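**Laundry room: new machines, new settings**

The four old washers at Gidonwood were replaced on 29 March 2019. The new units draw less water per load and spin at 800 rpm on the default cycle. Delicates should be run at the lower setting, marked "Gentle" on the dial.

Dose detergent by load size. A full drum needs one level cap – a half drum needs half that. Excess powder does not rinse out at the lower water volume and leaves knitwear stiff. Liquid goes in the left compartment only.
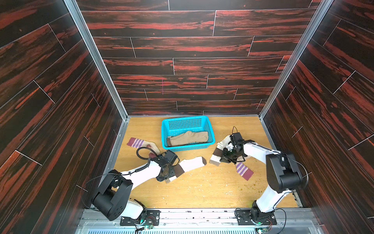
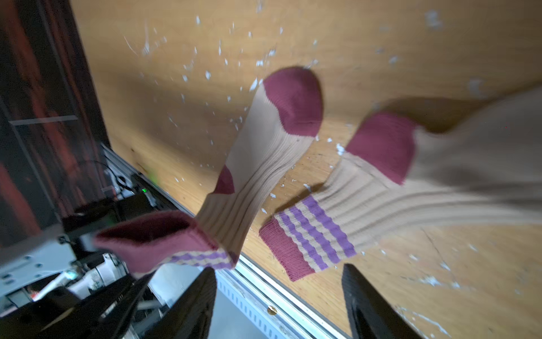
Ribbed cotton and wool blends should be washed inside out and kept out of the dryer. Elastic in cuffs loses stretch at high heat, and the dryers still run hot on the "Normal" program. Repair of the thermostats has been quoted by Rastogi and is scheduled for September.

Lint filters must be cleared after each dryer load. A blocked filter adds to drying time and will trip the cutoff – if that happens, leave the door open for ten minutes before restarting.

Faults go to Kieran Buckley, extension 937. Give the machine number and the code on the display.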